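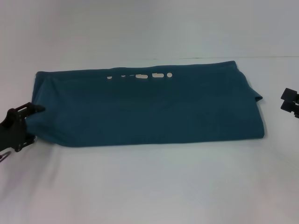 Fig. 1. Dark teal fabric, folded, on a white tabletop.

Week 7 – natural dyes and why they fade

I said last time that I'd get on to blues and greens, so let's start there. For centuries, if you wanted a decent green on cloth you dyed it twice: once in a blue vat (woad or indigo) and once in a yellow bath, usually weld. The trouble is that weld fades faster than indigo. That's why so many old tapestries have blue grass and blue trees!

Woad and indigo contain the same blue, by the way. Woad just has a lot less of it, so you need a huge heap of leaves.
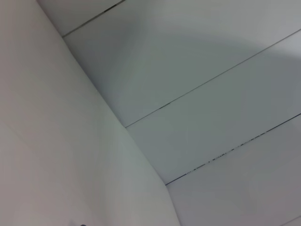
The yellow bath needs a mordant, and for us that means alum. I use 40 g for 300 g of dry wool and let it warm up slowly. Indigo doesn't need one – it goes into the fibre in its soluble form and turns blue again when the air gets at it. Watching that happen is still my favourite part of the whole course.

Beatrice Mrema's notes on the Wirnstead dye book are in the reader, page 349. Do read the bit on overdyeing, and don't worry about the spelling, it's all over the place.

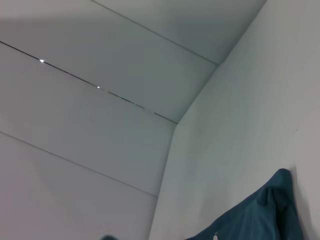 Cotton is fussier than wool and often gets a tannin bath before the alum. Oak galls are the classic choice, though they can leave a beige tinge.

For next week: bring your light-test strips, half covered with card, and swap notes with Nassoro Mwakalinga's group, who started theirs in October.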